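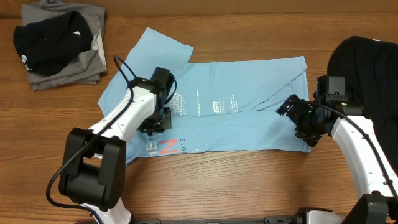 Getting good folds out of a two-arm folding kit has a lot to do with the table and the order you hand it the laundry. These tips are for the Zevlow bench kit, the one with a pair of white arms on a rail, but most of them carry over to the Draltard as well. Keep the middle of the table for the shirt being worked on and use the far corners for everything else. With a blue T-shirt under the grippers, the folded gray and black pieces can sit in the upper left corner and the next black item can wait in the upper right, and there is still bare wood between the finished stack and the shirt. If the stack creeps toward the middle, move it to a shelf before you start the next piece.

Setting up the table

Use a plain surface with no cloth on it. A tablecloth slides along with the shirt and the fold ends up crooked. Bare wood works well if it is sanded and sealed. Run your hand over it first, and if a fingertip catches on anything, a knit will too.

A strip of wood along the back edge stops clothes from going over the side. Screw it down from underneath so there are no heads on top.

Check the cables before each session. They should have enough slack to follow the arm through its full reach, but a loop that drags on the shirt will pull a sleeve out of place. Clip the extra to the forearm with a soft hook-and-loop tie. Don't use zip ties – the cut ends snag.

Getting clothes ready

Shake each shirt once and lay it down flat. The kit will take a shirt from a loose pile, but it spends longer finding the hem and sometimes gives up and starts over.

Empty pockets. Button the top button on polo shirts. Turn everything right side out, as the Zevlow won't do that for you.

Old screen prints that have started to crack should be folded with the print on the outside, or folded in thirds so the crease misses the lettering. You can set the fold line in the app under Garment, then Offset.

Pale shirts on a pale table are harder for it. If yours is white laminate, try a darker board on top.

Gripper pads

Wipe the finger pads with a damp cloth every Friday, or whenever you see lint. Let them dry fully. Fabric softener leaves a film and the grippers start dropping thin cotton, so go easy on it or skip it.

The Furnen replacement pads fit the Zevlow and cost less than the originals. They are a little thicker, so run the grip calibration again after you change them. Expect to change pads after 200 loads.

What it costs and what you get

The Zevlow kit is $1,460 with both arms, the rail and the clamps. The table is not included. Orakzai sells the same kit with a 3-year service plan, and theirs ships with a spare set of pads.

It does T-shirts, towels and pillowcases well. Fitted sheets and anything with a hood are still quicker by hand. Socks are not supported – the app lists them, but the setting is grayed out.

Keep kids and pets out of reach of the arms while they are moving, and press pause before you straighten a shirt yourself.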